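Hand-held gripper: right pad lifting, slip on smooth containers
Forum index » Grippers and End Effectors » Faults and Repairs

epetek
Posted: Monday, July 29, 2024
We use a Prarulix hand-held gripper to record grasp demonstrations on household containers. Since last week it has been losing smooth plastic items during the lift. Closing force at the trigger reads normal. The item rotates, then drops out on the right side. Pads are the original foam, 3,000 cycles by the log. One full bottle has landed on an operator's foot, so I have stopped all lifts over 400 g. Finger spacing was checked and is within 2 mm of the drawing.
Is this pads only, or should I be looking at the linkage as well?
– Eleni Petek

kelmendi_shop
Pads. Foam on a hard block peels from the top corner first, then the flap folds under load and you are gripping on a ridge. Post pictures of the fingers open and of whatever you are handling.

epetek
Both from the same bench.
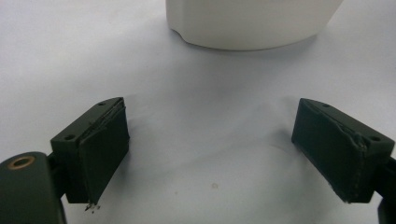
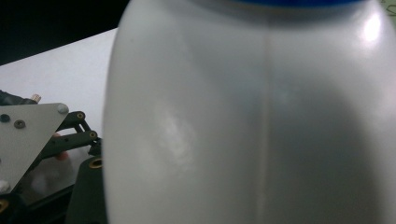

First: fingers open, pad wear on both sides. Second: white bottle with the blue top, close up, linkage at lower left.

kelmendi_shop
Right pad, upper right portion. The material is bulging away from the block. The left one is frayed along the top and shedding bits at the bottom. Replace both, never one.

hilow39
I don't agree that it's only the pads. Rotation before the drop says the two sides aren't closing evenly. Worn bushings will do that, and they will also load one pad harder than the other, so the new foam will go the same way. Check play at each brass bushing before you glue anything.

kelmendi_shop
Can't judge play from a still. Pads first – it's a 39 minute job including cleanup, and then you have a known surface to test against.

hilow39
Fine, but measure before and after. If you change pads first you lose the baseline.

plalerholm
Whichever order, clean the old adhesive off the blocks completely. Ours failed twice over residue. Also wipe the table, loose foam fibers on a smooth container cost you grip too.

epetek
Will measure play tonight with the old pads on, then replace both. The weight limit stays until I have a full day without a drop. Does anyone have a part number for the thicker foam?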